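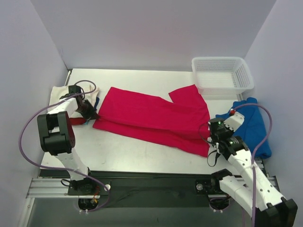 Irkham, August 2023

3.2 Garment care and length of use

Households in the Irkham survey were asked how long they kept everyday tops and how they stored them between washes. Most people folded their clothes and put them in a drawer. A smaller group used hangers, mainly for work shirts. In Siqueira, where homes have less closet space, folding was close to universal.

Tops that were folded after each wash stayed in use for over 15 months. Those left in a basket or on a chair were given away or thrown out 6 months sooner. Maiara Macedo found a similar gap in her April interviews – though her sample was older and owned fewer clothes.
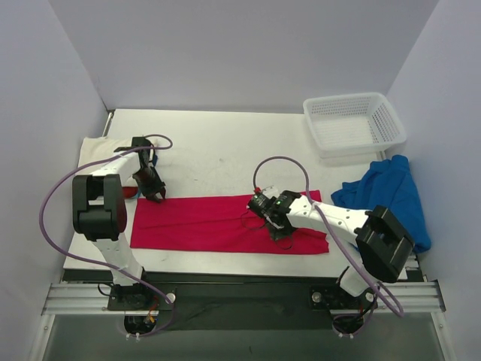

Figure 4. Red cloth laid lengthwise on a white tabletop.

Fading was the reason given most often for discarding red and other bright items. Loss of shape came second. Washing temperature had little effect on either answer, and we return to it in Section 4.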